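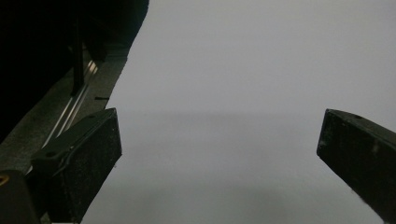 Pale gray surface, no markings.

Kindergarten wing walk-through, January, before 8:15 bell
Checked by: Gemma Orlandini

Coat hooks - OK. One loose by room 70, tightened.
Cubbies - OK
Fire door, east - sticks. Work order in.
Extinguisher - tag current
Sink, room 70 - slow drain, agian. Told Carmela Valentini.
Paper cutter - FAIL. Guard missing, locked in office till Costeck sends the part
Reading loft ladder - OK, bottom step needs new grip tape
Outlet covers - two missing by the rug. Replaced
First aid kit - low on small bandages, need ice packs to
Playground gate - latch OK, hinge squeaks

Recheck fire door and cutter next month. Copy to office.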